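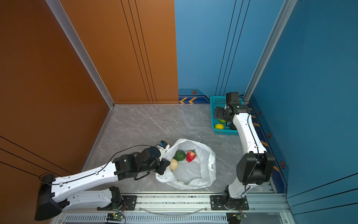
Go for the corners and ignore the colours, Esther Kariuki told me before I went, as anyone can paint a panel and very few people can join two of them. She had been to the Sarnum open day last year and came home with a bag of sample clips. I took her advice for the first half hour and then looked at the colours anyway.

Sarnum makes walls and floors for small booths: display bays, workshop bays, trade stands, the kind of enclosure that has to go up inside a larger room and come down again later. The works is on the far side of Mfaume, past the timber yard. The open day runs every March and is free, but you have to book a morning or an afternoon. Rafia Swati and I had the morning. We are replacing the bays we use for our touring displays, and the old ones have reached the stage where the tape is doing most of the work.

Getting there

The bus from Mfaume station stops at the end of the road and it is a ten-minute walk from there with no pavement for the last part. There is parking if you drive. We signed in at 9.15 and were given a lanyard, a pair of ear plugs and a sheet with the floor plan on it. The floor plan was for the previous layout, with the cutting room and the finishing room the wrong way round, but the doors were labelled.

Tea was in the canteen. The biscuits had gone by the time the second group arrived, so sit near the hatch.

The cutting room

Şengül Kahraman took our group round. She started with the sheet store, which is a long cold room with racks down both sides. Sheets come in on edge and are left to settle before anything is done to them. From there they go to the saw, which is loud, and then to a bench where the grooves are put in.

I had assumed the dark stripes on a lot of these panels were printed. Some are, some are cut. The cut ones can be felt with a fingernail and will hold dust. Şengül said customers ask for stripes for two different purposes: some like the look, and some want a regular mark on the wall so they can see whether things inside the bay are straight. Three to a panel is a common choice on the rear walls, and the orange and blue booth has them on both halves of its back wall.

A finished panel in the range we were looking at, which is called Cirnetti, is 1,240 mm tall. There is a taller one, but it needs a foot at the back and we don't have the depth for that.

Corners and seams

Most of the morning went on this, which would please Esther. There are two ways of joining panels. At a corner you use an aluminium post, which takes a panel on each side and stands at 90 degrees. On a straight run you can do without a post and bring the two edges together in a plain vertical seam.

The orange and blue booth shows both. There are silver posts at the two back corners, and in the middle of the rear wall the orange simply stops and the blue starts. I would have expected a strip over the join. Without one the change of colour is cleaner, and I think we will do the same in our own bays, where the text panels have to sit close to the edge.

We were allowed to put a corner together ourselves at a bench. You need a rubber mallet and one Allen key. Rafia did hers in a few minutes. Mine took longer because I had the post upside down, and the slot at the bottom is not the same as the slot at the top. Bakari Muli, at the next bench, had done the same thing. It would help if the posts were marked. I wrote that on the feedback card.

The posts are left silver as standard. You can have them coated to match the panels at extra cost. I asked to see a coated one and it had been scuffed where the mallet had caught it, so we will stay with silver.

Colours and trim

The sample wall is in the finishing room, under daylight tubes, and you are encouraged to carry the samples to the window. The orange I liked is nearer to copper than to the orange of a traffic cone. Next to a mid blue it looks warmer still. Our present bays are cream, and after a season on the road cream shows every hand.

I was less sure about the trim. Sarnum will put a printed strip along the base of any wall in a darker shade of the wall colour, and there is a book of patterns. The blue walls in the orange and blue booth have one, with small hexagons on it and a pair of yellow-orange chevrons on the rear stretch pointing left. Rafia likes it. She says it gives the wall a bottom, and that ours have always looked as if they were floating. My worry is that visitors will take arrows as an instruction and walk the way they point. We could have the hexagons without the chevrons. The minimum order for a custom strip is six lengths, and we would need fewer than that, so this is still being argued about.

One practical point on colour: ask for the panels in a single batch. We were shown two blue panels from different batches side by side and the difference was plain even from the doorway.

Floors

The flooring room is upstairs and was the warmest place in the building. There are plain greys, a few wood patterns and several marbles. The pale grey marble is the one to look at if you have a lot of small things to display. A plain floor shows each crumb and a dark floor shows each thread, and the light veining hides a certain amount of both. It also sits quietly between two strong wall colours, which I would not have guessed from the sample, as on its own it looks a bit like a hotel bathroom.

The floor goes down first and the walls stand round it. Kanini Mwaipopo, who fits the floors, recommends leaving a narrow gap at the edges in a building that is heated only part of the week. Ours is, so I made a note of it. He also recommends a cloth and plain water for cleaning, and no polish at all.

There was a questions session after the floors. Someone asked about repairs. A single panel can be lifted out if the posts on either side are loosened first, and replacements are kept in stock for the standard colours. Someone else asked whether the walls can be hung from. Light things only, and never from the seam.

Prices and packing

We were quoted 526 for one three-sided bay with floor, with no trim, before delivery. Trim is extra and so are the crates. Rafia thinks we should build our own crates, having seen theirs, which are good but heavy. The panels travel on edge with felt between them, and the posts go in a separate tube with the key taped inside the lid. Bolow, our usual carrier, will collect from the loading bay on a weekday before three.

Lead time is some 6 weeks for standard colours. The copper orange counts as standard, which surprised me.

If you are going

Wear flat shoes and bring a jumper for the sheet store. Take the measurements of your room with you, including the door, and of your van. Take a piece of whatever you intend to stand in front of the wall too. Rafia had brought one of our caption boards in her bag, and holding it up against the blue and then against the orange settled more than the whole pattern book did. It is going to be blue at the back and orange down the left.

The samples have to be returned by the end of April. I have the marble, the two wall colours and a short length of the hexagon strip, and they are on the shelf by the door if anyone wants to look before we order.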